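# Progress report, Bakbridge shared workshop: brick-sorting arm

Prepared by Rüdiger Eichhorn for the Nondach small grants office. Covers the second reporting period, to the end of September. 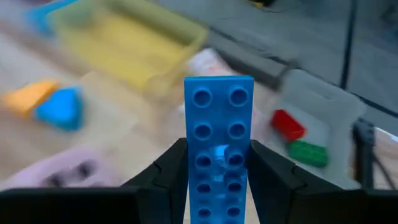
Work in this period was on grasp reliability for long, flat parts, which was the weak point named in the first report. The arm now runs the full pick cycle without a person at the emergency stop, although one of us stays in the room. Parts are gripped by the two narrow sides with the flat face toward the wrist camera, as with the blue piece above, so that the openings in the face can be used to identify the part. That piece has ten of them in two columns of five. Glare is still a problem. The bright patch between the columns, near the third row, is typical of what we get from glossy bricks under the bench lamp, and the detector sometimes reads a patch like that as an extra opening.

## Status against plan

| Item | Planned | Status |
|---|---|---|
| Gripper fingers, second version | July | Done |
| Wrist camera mount | July | Done |
| Camera calibration routine | August | Done, needs a rerun after each finger change |
| Long-part grasping | September | Partly done |
| Sorting by color and type | November | Color started |
| Public demo at the workshop | December | No change |

## Gripper

The first set of fingers flexed at the joint behind the tips and let long parts rotate. The second set is thicker at the rear and has separate tips that can be changed without removing the whole finger. Changing both tips takes a few minutes with one hex key.

Closing force is set in software. We started with the default from the Vestik controller and lowered it in steps until parts began to slip, then went back up two steps. The same setting is used for all parts at present. Small wedge pieces would probably do better with less, and a per-part setting is on the list for next period.

## Test results

We ran 200 picks with long flat parts and 200 with mixed parts. The mixed set met the target in the proposal. The long set did not. Failures in the long set fell into two groups:

- The part was gripped too far from its center and tipped during the lift.
- The part was lifted correctly but rejected at the camera check because the opening count was wrong.

The second group is the larger one. A rejected part goes back to the table and is tried again, so the cost is time and the bin contents stay correct. A retry adds some 65 seconds in the worst case, when the arm has to go home before the next attempt.

Tipping was worse when parts were leaning on each other. The planner treats two touching bricks as one object if their colors are close. Orange against blue is separated well. Two blues are not.

## Camera and lighting

We tried a paper diffuser over the bench lamp. It reduced the highlights but also dimmed the far side of the table enough to affect the color readings there. Moving the lamp to the side gave a better balance and is the current setup.

A polarizing filter for the wrist camera was quoted by Bettencourt and is within the materials line. We would like to buy it in the next period. If it does not help, the fallback is to take two views with the wrist turned slightly between them and keep only the openings found in both. That has been coded but not tested on the arm.

## Problems and changes

The cable run along the forearm failed once at the connector. It has been rerouted with more slack and a clamp. We lost 2 weeks to this, mostly waiting for the part.

The original plan had the table marked with a printed grid. We dropped the grid after calibration proved stable without it, and the money was moved to spare finger tips. Total spending remains under the approved amount. The receipts are in the folder sent on Monday.

## Next period

1. Fit and test the filter, or test the two-view method.
2. Add a closing force setting for each part type.
3. Fix the separation of touching parts with similar colors.
4. Repeat the long-part test with the same parts and the same starting positions.
5. Extend sorting from color to type.

No change to the end date is requested. If item 4 still misses the target we will propose limiting the demo to short and medium parts – the sorting code would not need changes for that.

Two points need an answer from Nondach: approval to buy the filter from the existing materials line, and whether the December demo should be recorded for your own use. The workshop needs to know about recording in advance so that other members can be told.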